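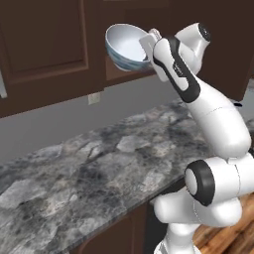

I've been playing with the Tarkside kitchen pack for 10 days now, and I keep finding excuses to open it again. It's a set of simulated kitchens for trying out arm control code, and the dishes are what got me hooked. Getting a bowl held by the rim and up to shelf height without a collision took me 16 tries - I cheered at my desk!

Kidus Tamiru tipped me off to it in September, and he was right about the shelves. They're open and pretty tight, so a bowl has to share space with upright boxes, and the gripper ends up right beside them. My old planner hated that. The new one is getting there.
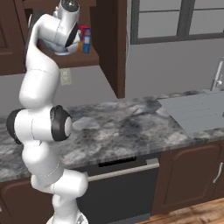
What I'd change

The docs are thin on grasp settings, and my first load took 73 seconds (later ones are much quicker). I'd also love more kinds of dishes. I'm leaving a batch of 500 runs going tonight with a slower wrist.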